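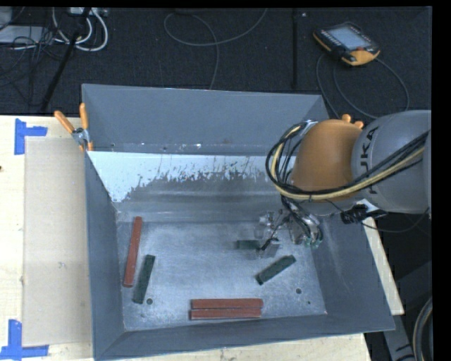

Section 4. Your First Embossed Card

Before you start, switch on the Clallia heat tool and let it run for 10 seconds, pointed at nothing you like. It will smell faintly of toast the first time. Later on it shouldn't.

1. Lay a piece of scrap paper under your card. Copy paper is fine. Your good patterned paper is not scrap, whatever you told yourself when you bought the second pack.

2. Wipe the card front with the anti-static pouch. Skip this and the powder will stick to every fingerprint you own.

3. Ink the stamp with the Gudska pigment pad. Tap, don't grind. Dye ink dries too fast for powder to grab.

4. Press the stamp straight down, hold for a moment, and lift straight up. Rocking gives you two images, neither of them the one on the package.

5. Pour powder over the image right away. Be generous – the extra goes back in the jar.

6. Tip the card, tap the back once or twice, and brush off strays with a dry paintbrush.

7. Hold the nozzle about 2 inches from the card and heat from one side until the powder turns glossy. Then move along. Staying put to admire it will scorch the paper.

8. Set the tool on its stand and let the card cool flat before you touch the image. You will want to touch the image.

CAUTION: The nozzle stays hot after the switch is off. It looks a lot like a hair dryer and must not be used as one. Keep ribbon, vellum and sleeves away from it.

NOTE: Glitter powders need a little longer than clear. Brahim Tahiri, who tested this set for us, went through 11 cards before the silver came out even, and he would like you to know the last one was very nice.

If the powder stays grainy, go back to step 7. If it looks oily and flat, it has been overheated, and the usual cure is to glue a button over it.

For adding a second color, see Section 5.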